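Datandale Sets Out to Record Junk Drawers of the World, One Gray Bin at a Time

Project will gather grasping examples from clutter that did not ask to be organized

FOR RELEASE THURSDAY

Datandale, a data company that spends its days teaching robot arms to pick things up and its evenings wondering why they put them down there, today announced Sarmiento, a collection of recorded picking attempts in mixed clutter. Recording began in February. The first part of the collection goes to partner labs this week, covering 129 household and workshop items that share very little apart from having once been in somebody's garage.

Most training sets for robot picking favor polite objects. Boxes are popular. So are cans, which have the good manners to be the same shape every time. Sarmiento takes the rest: garden tools, soft toys, things with handles that point the wrong way, and things whose makers clearly never pictured them being lifted by anybody.

"A box teaches a robot about boxes," said Warrick Mahuika, who leads collection at Datandale. "We already had plenty of boxes. My kitchen drawer has one box in it, and it's holding birthday candles. Everything else in there fights back."

A session starts when an operator tips a mix of items into the bin and leaves them however they land. Straightening is against the rules, and new operators find this harder than the robotics. The arm then makes its attempts under operator control while a fixed camera records, and every attempt is kept, including the ones the operators would prefer to have back. A hand trowel can be taken by the blade or by the handle, and the learning system needs to see both, along with what happens when a plush toy is sharing the floor with it.
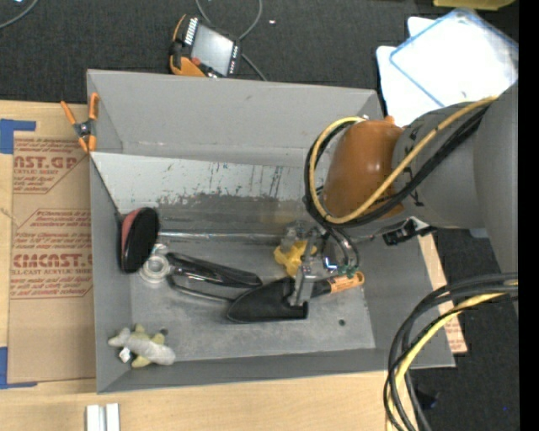 What is in the first part

- Nearly 300 hours of recorded picking
- Labels for each grasp, slip, miss and change of heart
- Operator notes, lightly edited for language
- 12 sessions set aside for testing, which Datandale asks partners not to peek at

Slips and misses make up a generous share of the total. Datandale considers this a feature and has priced it accordingly.

The software side is handled by Skaltska, which built the labeling tools and has asked that the label "sort of got it" be retired. The two companies are still talking. Ralance, a maker of warehouse picking systems, will be the first to train on the collection and plans to compare the results with its current model, which is very good at boxes.

"Ralance asked us for realistic clutter," said Mahuika. "We sent a list of what we had. They asked if it was a mistake. I told them to check under their own sink."

Datandale plans 5 more parts, with new items rotated in as the old ones wear out or are claimed by staff. Labs interested in access, and anyone with a truly awkward object to suggest, can write to the Sarmiento desk at Datandale. Please do not mail the object first.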